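Nistville Clock and Gear Club
Minutes of the meeting held 30th November 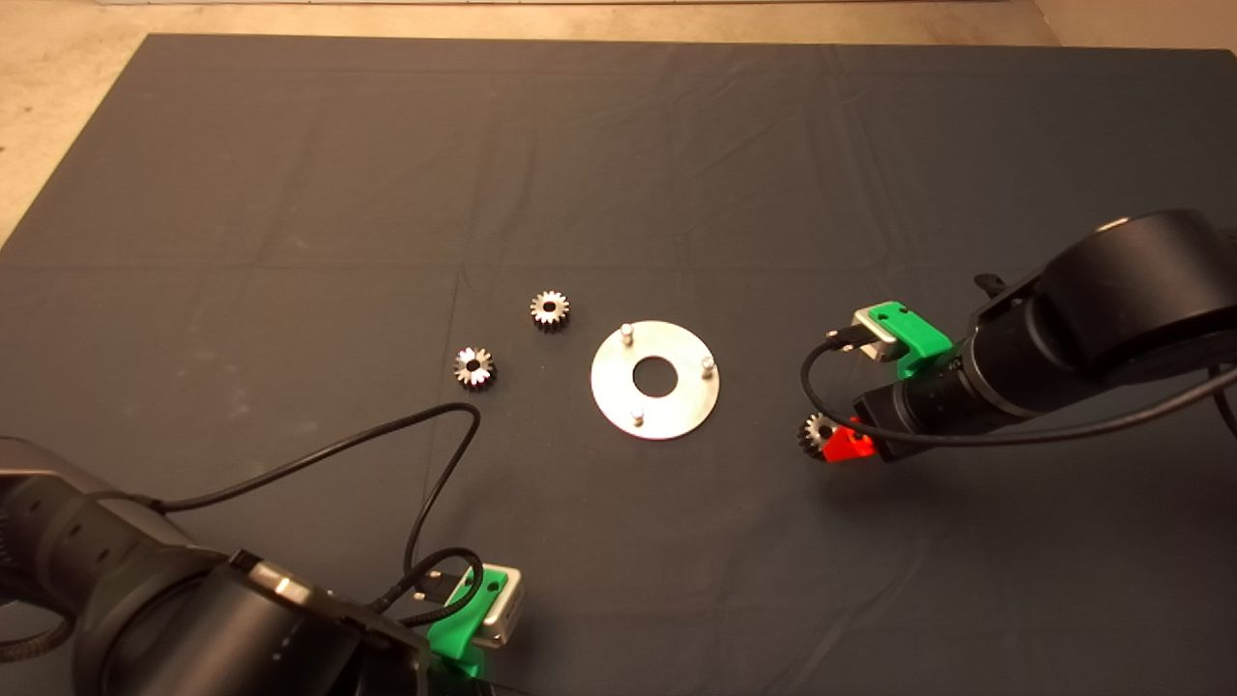
The chair opened by thanking everyone for coming out, and a special thank you went to whoever brought the pumpkin bread, which was gone before we reached the second item. Minutes of the last meeting were read and approved with one spelling fixed (it is Arruda, with two r's).

Gear plate kit. Most of the evening went on this, and happily so! The kit is a round metal plate with three short pins and a small toothed gear to go on each. Members liked the weight of it. There was a long and friendly talk over whether beginners should get the gears already on the pins or set them on themselves, and we agreed they should do it themselves. A dark mat goes under the work, as the small parts show up so much better on it than on a bare table. The Dedari workshop will be asked for 6 more plates.

Costs. Arruda has quoted 40 dollars a set, gears included. We have a little over 1,000 dollars put by, so the order was approved with no votes against.

Beginners' evening. Moved to February, when the Flevberg hall has its heating back. Please bring a desk lamp if you can spare one, and put your name on the plug.

Other matters. The oil in the cupboard is getting low. Somebody's reading glasses are still in the drawer with the tweezers. The sign-up sheet for the spring trip is on the door and has plenty of room left.

Meeting closed after a second pot of coffee.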